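# Batmont: teaching an arm to work in a toy kitchen

So, our team picked the kitchen task for our semester project, mostly because it sounded like fun (it was, until about week two). The goal was simple enough on paper: get a robot arm to do small kitchen chores in a toy kitchen, learning from recordings of a person driving it. We named the project Batmont and the training code Namirum, and if you go through our repo you'll see both names used for everything. Sorry!

We split the work into 5 tasks and recorded 30 demos of each one. I did most of the driving on Thursday evenings, when the lab was quiet and I could mutter at the controls in peace. The sink tasks were by far the hardest for me. You come in over the counter, the faucet is right there, and there's very little room to turn the wrist – I got so tense that my shoulders hurt the next day. 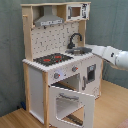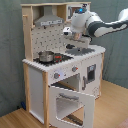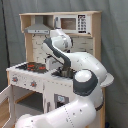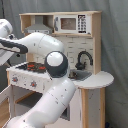
Once we had the demos, training took 9 hours per run, and we got through a lot of runs. Our first policy was terrible. It would move toward the right spot, stop a little short and just hover, like it had forgotten why it walked into the room. We went back through the recordings and found the problem: I paused before every single grasp, so the policy had learned my pauses. I re-recorded the worst ones without stopping to think, and the hovering mostly went away.

The other thing that bit us was timing. The arm data and the video were saved by 2 separate scripts, and they drifted apart during long sessions. We fixed it with a shared clock, but I wish we'd checked that before recording anything!

Stovetop tasks are in decent shape now. The sink ones still fail more than I'd like, especially when the object starts close to the basin wall. Next up I want to try shorter demos and a slower approach speed, and then rerun all the sink tests with the same starting positions so the numbers can be compared.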